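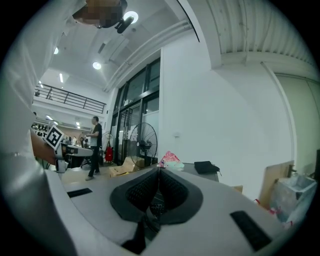
Second session of the robot club at Fitbridge. We're entering the Sendudico challenge, so for now it is all practice with the hand-held grippers. My target was 60 tries and I got through them by tea.

Things I need to fix: I close the fingers too early, and I rush the return.

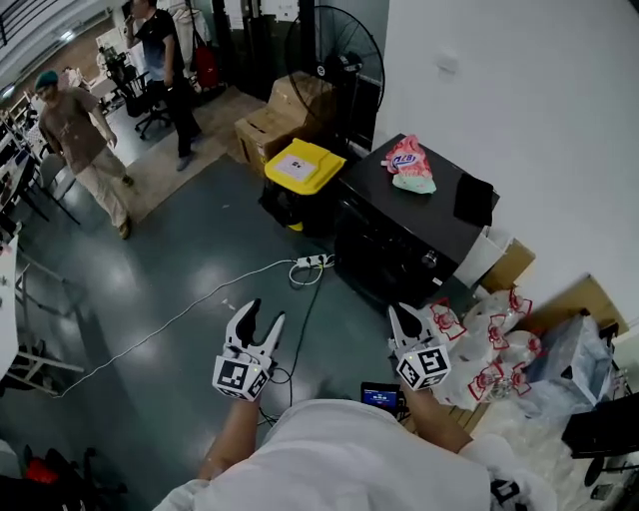
What's next

The club has 138 recordings so far and the entry needs 1,082. We have until April, with 4 of us taking turns. I'm also reading the Nomura notes on marker tracking, slowly.

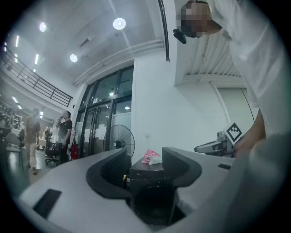 Gripper practice, markers on top. 25 September 2021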